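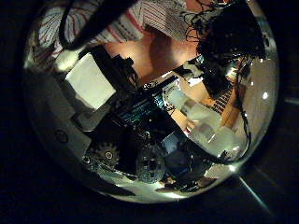 Circuit board, loose black wires and the frosted plastic parts beside them.

Sorting a small electronics bench: bare board, thin wire, translucent plastic parts
Posted in Workshop and Storage, January 2020
Viewed 1727 times

Seo-ah Ki

I have a bench 900 mm wide and 600 mm deep, against a wall, with one shelf over it. It holds one unfinished project at a time. The parts fall into three kinds and I have not found a storage method that suits all of them.

First, a bare circuit board with a row of small components. It has no enclosure yet and gets moved whenever I need the space. Second, a lot of thin black wire in loose strands. All of it is the same colour, so once two lengths cross I have to trace each one by hand. Third, translucent white plastic pieces, cylinders and blocks, which scratch easily and disappear against anything pale.

I tried a Fidia drawer cabinet. The drawers are too short for the wire and too deep for the board, and the plastic pieces rattle against each other every time a drawer is opened. The cabinet is now full of screws, for which it works well.

Requirements:
Everything from one project has to lift off the bench in one go.
The board must not be stacked under anything.
No adhesive on the plastic parts.
Wires must stay attached where they are already attached.

I rent, so fixing anything to the wall is out. What are people using?

Soo-ah Geum

Use trays. I went through drawers, tubs and hanging bags before settling on shallow trays with a 40 mm lip, one per project. On a bench 600 mm deep you can park one tray at the back and work on another in front of it.

Board: fit four nylon standoffs through the mounting holes and leave them on until the enclosure is ready. The board then sits clear of the tray and you can pick it up by the edges. If it has to be stored for more than a day or two, put it in a static shielding bag, standoffs and all. The pink bags are antistatic but do not shield, so check which kind you are buying. Ordinary bubble wrap is a poor choice for a bare board.

Wire: label both ends before doing anything else. With single-colour wire I use printed heat-shrink on new lengths and wrap-around flags on anything already connected, since heat-shrink has to go over a free end. Number them and keep the list on a card in the tray. Then bundle with hook-and-loop strip every 80 mm or so. Cable ties are fine for a finished loom but you will be cutting them off weekly on a work in progress, and sooner or later the cutters will nick the insulation. Leave a service loop near each connector so that lifting the board does not load the joints.

Plastic: line one section of the tray with dark grey closed-cell foam. It solves the visibility problem and the scratching together. Cut pockets for the cylinders if you can be bothered. I cut them with a length of sharpened tube. Blocks can lie flat. Keep solvent and flux remover well away, as many clear and frosted plastics craze on contact and it doesn't polish out.

Total outlay for me was a set of trays and one sheet of foam. I have not changed the arrangement since September.

Brisov

just get a bigger bench. 900 is nothing. I have 2 doors on trestles and never put anything away

Seo-ah Ki

A bigger bench will not fit between the window and the heater.

Soo-ah, thanks. Two follow-ups. Does the foam shed? And do the flags stay on thin wire? The ones I tried rotated and then slid down to the connector.

Soo-ah Geum

Closed-cell polyethylene foam does not shed unless you cut it with a blunt blade. Open-cell upholstery foam does, and it goes sticky after a few years. Avoid it. Also note that ordinary polyethylene foam holds a charge, so keep the bare board out of that section. The black conductive type is the one to put under the board, but not if there is a battery connected.

On the flags: choose a label long enough for the adhesive faces to meet each other past the wire, and pinch the fold hard up against the insulation. Wipe the wire with isopropyl first and let it dry. If they still slide, the wire is probably silicone-insulated, and very little sticks to that. In that case use clip-on numbered markers in the size that matches the outer diameter. Measure with calipers, as the size printed on the reel usually refers to the conductor.

Seo-ah Ki

It is silicone. Ordering the clip-on markers. Marking this one as solved.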